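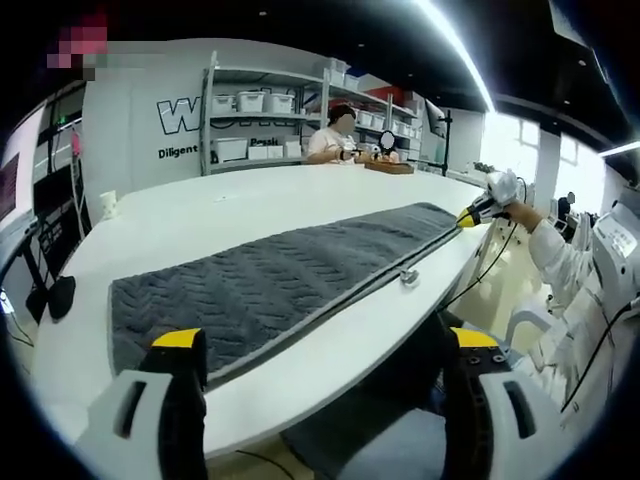 A grey towel on the white table at Skernano, Tuesday morning.

Dument had promised us a look at the future of laundry work, and the tour began with a slide saying its line at Rocha handles 1,585 towels a shift, up from 1,514. Fine, but that's a small gain for the money, and I said so.

The practice room was more interesting. People there work with hand-held grippers at a big shared table, on towels, slowly. I asked what they did before. Folding, mostly, by hand, and faster. The pay is the same. The breaks are better, I was told, though a manager was standing next to me at the time.

Of the 5 folders who used to work the late shift, 3 are now on grippers. I got no clear answer on the other two. Zalness is next on the list for the autumn.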